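Toast, mostly

I said back in October that I'd write something about the breakfast job, and then I didn't, so this is me catching up. A few of you asked what it is I do all day now that I'm on the data side at Jirnov, and my mum asked as well, and the version I gave her over the phone was "I make toast", which she has been repeating to the neighbours.

It's not far off! We're gathering examples for a system that is meant to learn ordinary kitchen tasks by copying people. You hold a gripper in your hand, like a big pair of tongs with a camera on it, and you do the job: bread out of the toaster, on to the plate, sausage next to it, lettuce, a scoop of beans if it's a bean day. Then you put everything back and do it again. The camera sees what the fingers see, the little square markers on the brackets let the software work out how wide open they are, and all of that goes into the pile. The target for the breakfast set is 4000 good ones. As of last night we had 1937, and I did enough of those that I dreamt about crusts.

I came to this from café work (those of you who've been reading since the Curkport days will remember the flooding, the scones, the whole saga), so I assumed I'd be good at it. I was terrible. Your hands are very clever and you have no idea how clever until you have to do everything with two flat fingers that only open and shut. I squashed the first slice. I squashed the second slice too. Farzana Navaratnam, who trained me, watched me turn half a loaf into something like putty and then told me to breathe out before closing, which sounds like yoga but does help.

The thing about bread is that it's a different object every time. A slice straight from the bag bends. A slice that has been toasted is stiff and scrapes along the wire as you lift it, and then if you've used the same one all morning it goes like roof tile and the corners come off. So we swap. There's a sheet on the wall saying how often to swap, and Baptiste Hamel and I have a running disagreement about it. He'd like to change the slice every six goes so that they all look nice. I say leave the ugly ones in, people have ugly toast at home, the system should meet some. We settled on a mixture, with me in charge of the ugly end.

(The toaster doesn't get switched on while we're recording, before anyone writes in. We brown the bread in the kitchen down the corridor and carry it through. There was a smoke alarm conversation in my first week and I'd like not to have another one.)

What makes an example good took me ages to understand. I thought it meant quick and tidy. Elisa Rinaldi checks them afterwards, and she sent back 46 of mine in one go with a note saying "too fast, can't see the slot". I'd been swooping in from the side with my wrist turned over, because that's how I'd do it at home, and for most of the lift the camera was looking at table. So now I come in slowly from the front with the fingers open wide, stop for a moment so the slice sits between them, close, lift straight up. It feels like doing it in treacle. You get used to it.

Mistakes are more interesting. If you drop the slice and pick it up again in one go, without swearing at it or using your other hand, that one is kept — Elisa is very fond of those. The system needs to know what to do when toast falls over. What gets binned is when you dither. If I start for the bread, change my mind, drift over towards the sausages and come back, there's nothing sensible to learn from that except that I was thinking about lunch.

We also move things. Between goes the plates get shuffled, the bean tray gets turned so its handle points some other way, the water bottle wanders about the table. I was a bit sloppy on this at first. I'm a creature of habit and a plate goes where a plate goes, and I had put the lettuce in the same spot for nearly a whole afternoon before Farzana noticed. All that would teach anything is that lettuce lives in one place. So we draw the layout from a stack of cards now, and if the card says the plate goes right up by the toaster and it's awkward to reach past, tough, you reach past it.

Beans I'm not ready to talk about. Picking up a scoop is fine. Picking up one bean with the fingers, which was Baptiste's idea and went on the list before any of us could stop him, is how I lost a Thursday's worth of patience in twenty minutes.

Do I mind the repetition? I was asked this by Lucrezia Cocco when she came to stay, and I had to think. There's a stretch after the first hour when it gets lovely, quite honestly like kneading. Your shoulders drop and the slices go in and out and you stop hearing the corridor. Then your thumb starts to ache, and you have a cup of tea and swap to resetting for somebody else. Resetting is the job where you put the bread back in the toaster while the other person rests their wrist, and you get oddly proud of a well set slice.

Next up is folding, tea towels first. Farzana says cloth is much worse than bread. I've asked whether I can stay on breakfast until we reach the target and so far the answer is "we'll see". Oh, and the recipe for the lemon thing is coming, I haven't forgotten, I need to test it once more with less sugar.

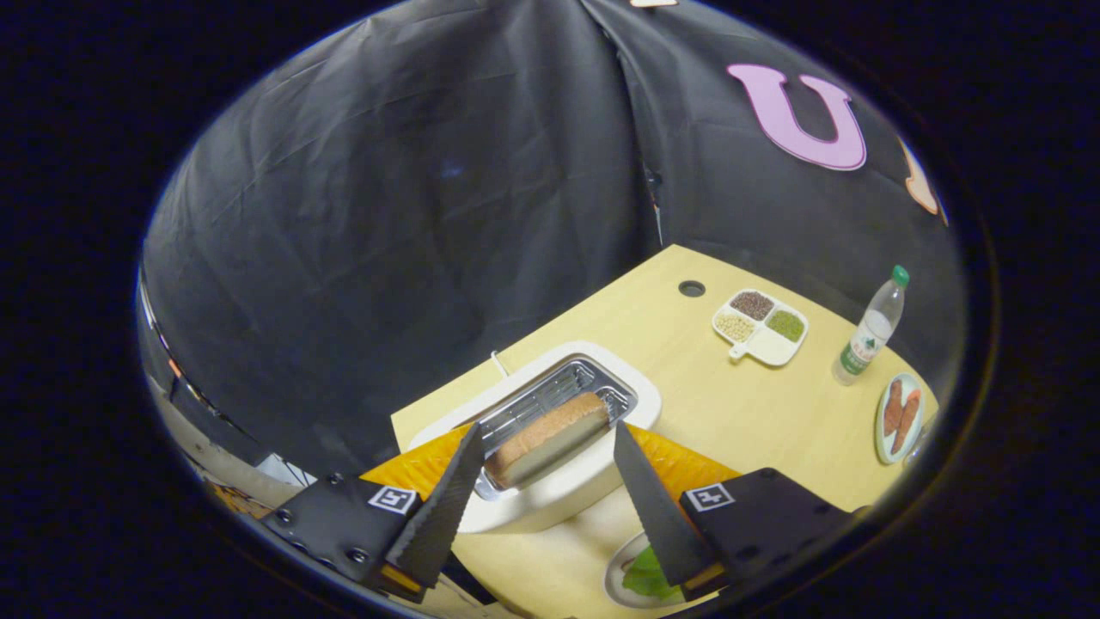
Going in for the toast, with beans and sausages waiting their turn.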